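Re: [grippers] Pad material for thin round objects 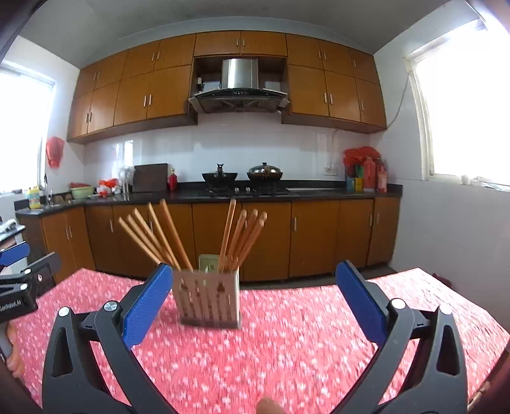 I promised to report after I have used both pad sets in a real kitchen, so here are my notes. I am sorry for the delay, the parcel from Okville stayed in customs until 20 April 2019.

A member of the list wrote:

> We have tried the Ninatau pads on pens and on screwdrivers and they
> hold well. On anything thinner the object turns between the fingers.
> Is it the pad, or is our closing force too low? Has somebody
> compared with the blue textured ones?

I have compared them now. My test object is wooden chopsticks, taken one by one from a holder on the table. I made 336 picks with each pad set, with the same hand-held gripper and the same person holding it.

With the smooth Ninatau pads, the chopstick turned in 45 picks. With the blue textured pads it turned in 3. I did not change the closing force between the two sets, so I think in your case it is mainly the pad.

Two remarks which may save you time:

1. The direction of approach is important. When the sticks lean to both sides of the holder, it is easier to come from above and take the outermost stick first. If I start in the middle, the fingers push the neighbors and I often take two.

2. Please check the pivots of the linkage before you blame the pads. On my older Orlow fingers there was play in one pivot, and the tips did not meet in parallel. I lost a whole evening on this.

I cannot say anything yet about wear. The supplier promises 2000 cycles for the textured pads, but I am still far from this number. The Vītola controller will log the cycles, and in July I can send the log to whoever wants it.

Does anybody have experience with wet chopsticks or with metal ones? I have only dry wood in my results.

Best regards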